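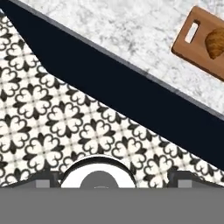
The Kitchen That Never Gets Dirty

By Kiran Sandhu
11/15/20

Omprakash Rastogi has a number he likes to show visitors, and the number is 870. Out of 1,000 attempts in a simulated kitchen, his planning software got the gripper to the right object, closed on it and lifted it that many times. He says it plainly, without much of a sales pitch, and then waits for you to be impressed.

I wasn't, or not yet. Rastogi runs the planning group at Tronach, a small software firm that sells the layer between a robot's camera and its motors. The product is called Ludar. It takes in a view from the wrist, decides what in that view is worth reaching for, and works out a path that doesn't run the arm into the furniture. All of it is trained and tested inside a renderer before anyone plugs in a real arm.

The rendered rooms are good, I'll give them that. There is a croissant on a cutting board with a shine on its ridges. The floor has a busy black and cream tile pattern, the kind of thing that used to wreck depth estimates, and the marble has soft gray veins. Tronach swaps these surfaces constantly, 188 floor and counter finishes in the current set, on the theory that software that has seen every sort of floor will stop caring about floors.

Maybe so. But a tile pattern is the easy part of a kitchen. What about a cutting board that slides when you bump it? What about crumbs? A croissant in a renderer is a shape with a friction value. A croissant on a plate at breakfast gives way when you squeeze it, and sheds.

Rastogi doesn't argue with this. "We model contact badly," he told me. "Everyone models contact badly. The question is whether it's bad in a way that matters for the task."

So I asked how Ludar did on hardware. In the one trial he would discuss, run with a customer named Mathur, the arm made 48 attempts at a real counter. He wouldn't give me the success count. The report is due in December, he said, and the early runs were spent chasing a calibration fault in the wrist camera – a few millimeters off, enough to close the fingers on air.

That fault interested me more than the 870. In simulation the software is told where its own camera sits, to the last decimal. On a real arm, someone has to measure it, and it drifts. Jotia, the calibration tool Tronach wrote to deal with this, now takes up more of the team's week than the planner does. It appears nowhere in the sales deck.

I've asked to see the Mathur report when it's finished. Rastogi said he would have to check.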